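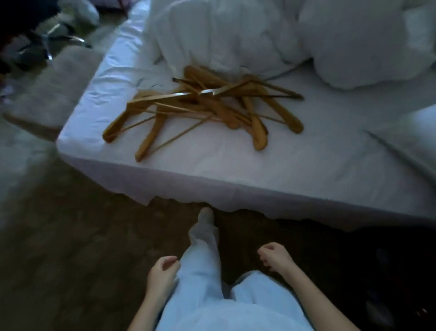 Live captioning by audience, also called crowd quoting, is the practice of posting short quotations from a stage show or radio taping while the performance is still going on. Posts are grouped under a shared tag, usually the name of the show, and are read both by people in the room and by people listening elsewhere. A single joke is often quoted by several people at once in slightly different wording, and the tag page fills with overlapping versions, much like a heap of wooden hangers on a bed, each lying at its own angle across the others. Sorting these versions is the main task of anyone who later compiles a record of the show.

Format
A typical post has 2 parts: the quoted line and the tag. The speaker's account name may be added. Readers' comments are commonly placed before the quotation, and the lack of a fixed rule for quotation marks makes it hard to tell a performer's words from a fan's reply.

Delay
Posts lag behind the stage. At tapings held in Stunberg, most quotations appeared within some 30 seconds of the line being spoken. Longer sketches produce fewer posts than short exchanges, and songs produce very few -- lyrics are hard to type at speed.

Compilation
The Stultitz method, named for the town where it was first used at a comedy festival in October, groups posts by time and keeps the wording shared by the largest number of accounts. A group with fewer than 4 posts is marked as unconfirmed. The Huỳnh method keeps every version and lists them in order of posting. Trideteck, a program for archiving tag pages, supports both methods but handles reposts only in the first.

Limits
Deleted posts leave gaps, and tags shared with unrelated subjects must be filtered by hand. Visual comedy is poorly recorded under either method.

This page was last changed on 30 June 2020.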